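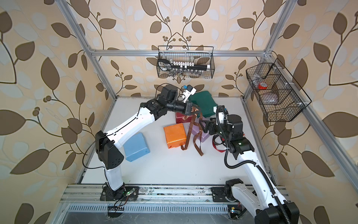 Ribbon on wrapped boxes: how do you get it to stay put without tape?
Posted by Babar Tarar in Gifts & Wrapping

I can wrap a box. I have wrapped 38 of them for the Ridport raffle and my corners are, if I may, excellent. Ribbon is where my dignity ends. I went with plain solid paper this year, light blue, orange, lavender, a dark green and a maroon red, and a shiny brown ribbon that I thought would look good on all of them. It slides off the maroon one every time I try to cross it underneath, and the dark red ribbon is in a tangle I no longer make eye contact with. Is there a method, or do people just own better ribbon?

Casimiro Nieto
Shiny ribbon on smooth paper is a losing game if you start from the top. Lay the ribbon flat on the table first, set the box on it upside down, bring both ends up and twist them a quarter turn at the middle of the bottom. Then flip the whole thing over, run the ends up the other two sides and tie on top. Keep a thumb on the twist while you flip. For a shoebox I cut 100 inches and usually have enough left for a bow that looks intentional.

Esperanza Garrido
use a bag

Bonifacio Lorente
What Casimiro said, but pull it tighter than feels polite. Also, brown on maroon is going to disappear from across the room – I'd put the brown on the light blue or the orange and save the dark red for the lavender. As for the tangle, find one end, wind it around a piece of card as you go, and don't yank. Mine took 45 minutes last March and I was almost a better person afterward.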